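How to Keep Cables from Wearing Out Where They Bend

Posted by Karthik Munasinghe, 2018-08-26

Most cords fail in the same place: the first few inches past the plug, or wherever they get bent over and over. The copper inside is made of fine strands, and every sharp bend breaks a few. This page covers cords on things that move, such as a desk lamp with a swing arm, a monitor arm, a sit-stand desk or a shop light on a pivot.

What you need

Hook-and-loop straps, 1/2 inch wide
Small zip ties
Flush cutters
A tape measure
Masking tape and a pen
Braided sleeve (optional)

Before you start

Unplug everything. Run your fingers along the full length of each cord and look for flat spots, cracks, sticky patches or places where the outer jacket has pulled away from the plug. If you can see colored wires inside, replace the cord. Do not tape over it and keep using it.

Label both ends of each cord with masking tape. This takes a minute and saves a lot of crawling later.

Step 1: Find the full range of movement

Move the arm or desk as far as it goes in every direction. Up, down, left, right, and full tilt if it tilts. Find the position where the cord has the farthest to travel and leave it there. You will measure from this position.

If you measure with the desk down, the cord will be short when the desk goes up. I did this on my own desk and pulled the back off a power strip.

Step 2: Measure the slack

At each joint, leave enough cord to make a loose loop. For ordinary lamp and monitor cords, I allow 4 inches extra per joint. A good rule for the loop itself is that it should never get tighter than 10 times the thickness of the cord. A 1/4 inch cord wants a curve with a radius of 2 1/2 inches or more. Cable makers publish their own minimum, so use that figure if you have it.

Step 3: Anchor on both sides of the joint

Put one strap before the joint and one after it. The cord should be held firmly at the straps and be free to move between them. Never strap a cord directly over a hinge.

Use hook-and-loop straps for anything you may want to change. Zip ties are fine for bundling cords that are staying put, but pull them only until they are snug. If the tie dents the jacket, cut it off and use another. Trim the tails flush, because the cut ends scratch.
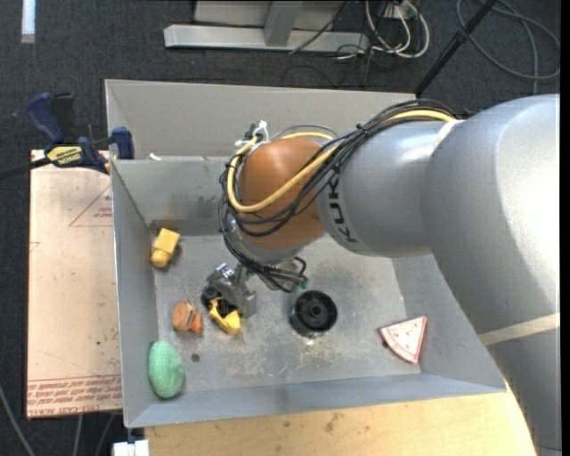 Cables looped around the wrist joint of a KUKA arm, with white ties holding them together.

Step 4: Test before you finish

Plug things back in and move the arm slowly through its full range. Watch each loop. It should open and close without rubbing on an edge, catching on a knob or getting pinched. If it rubs, move the strap an inch and try again, or put a piece of braided sleeve over that section.

Step 5: Check it again later

Straps slip and people move furniture. Look everything over after a couple of weeks, then twice a year. I do mine in November, when the space heater comes out and I'm under the desk anyway.

Common problems

The cord twists as the arm turns. Loosen both straps, let the cord hang until it relaxes, then strap it again without forcing it flat.

The plug works loose. There isn't enough slack at the outlet end. Add a strap near the plug so that any pull lands on the strap.

The loop droops in front of the lamp. Move it to the outside of the joint.

Thanks to Sewwandi Bhattacharjee for correcting the bend figure in an earlier version of this page.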